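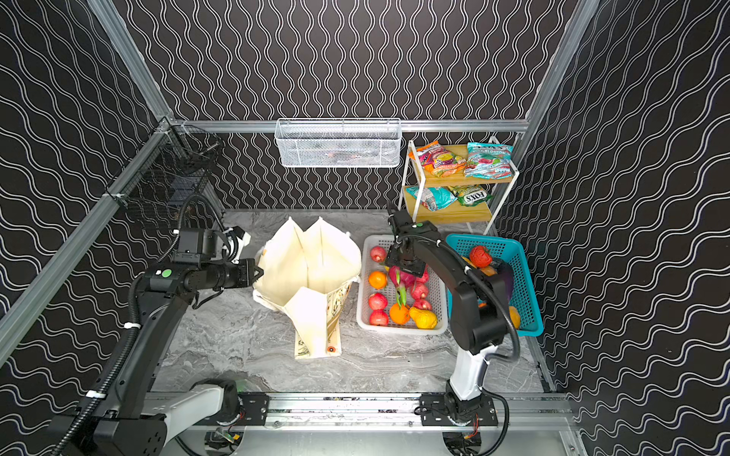
*2 min read*

Hi Lieven,

September update on the tote bag work for Gumau, a little longer than last time because you asked for the fruit details too!

The big news is that we've settled on the canvas totes over paper sacks. They're sturdier, and they stand open by themselves if you fold the rim back a bit first. Ours always ends up with those pointy flaps sticking up - not pretty, but there's plenty of room to get an apple in. The Gretitz order came to 179 bags and the last of them arrived this month, so we're set until winter.

For the basket, I've kept apples and oranges as the base and added a pear and a dragon fruit. The dragon fruit was my idea (guilty) and it's the pricey one, but it's such an odd shape next to the apples that I'd like to keep it in. The pear bruises if you look at it wrong, so it goes in the bag last. Apples go first.

Packing a bag by hand takes us around 7 minutes with the checking and the note-taking, and I'd love to get that down before we show it to the people at Hashmi.

Money: we're 15 percent under on supplies, mostly thanks to the cheaper bags. I'd like to move some of that over to fruit, if you're okay with it. Lorkeck raised their prices on pears and I don't want to go back to an all-apple basket.

Still open - a second basket size, and whether the bags need a stiffer bottom. I'll have samples of both for you in the next report.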